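August 2020
Bimanual cell, notes on the Koltereo planner

Switched the cell over to the new planner branch this morning. The old one treated each arm as its own problem and checked for collisions between them afterward, so on a shared layout it would throw out a good path and start over. The branch plans both arms in one pass, with a single 300 ms budget per query. Seraina Moser wrote most of the merge code and I did the config.

Left the object layout alone so the numbers compare with what we logged before: bowl, box with the red front, cup, blocks, tray, kettle.

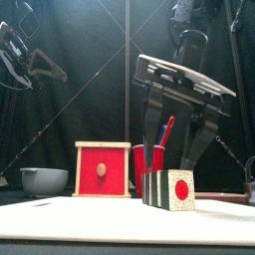
First run had five timeouts out of 63 queries. All five were goals for the right arm near the blocks. The collision mesh for the fingers was still padded by 8 mm from the old config, and with that much padding the cup and the blocks leave very few legal approach angles. Cut the padding in half for the fingers only. The wrist keeps the full value.

Second thing, found while reading logs: the timestamp on the joint states was taken when the message arrived and not when the encoder was read. Under load the two drift apart. Fixed in the driver, pushed to Vuditz.

Ottilie Lehner asked for the enclosure view to go in the notes too, for checking the arm base transforms against the model.
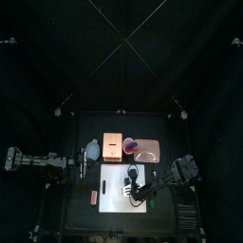
Enclosure view. Left gripper by the light blue bowl, right gripper over the white board.

The right base transform in the model still has a yaw term I can't trace. Leaving it alone until I find the calibration file it came from.

Perception is on the same build as before. The red dot on the front block makes an easy anchor for the pose fit. The block faces behind it are mostly hidden and I don't trust the depth estimate there yet.

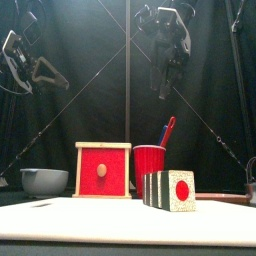 Both arms above the table, right fingers well clear of the objects.

To do: rerun the same query set with the new padding, log planning time per arm, ask Seraina about the retry limit in the merge step. It's hard-coded and should be a parameter.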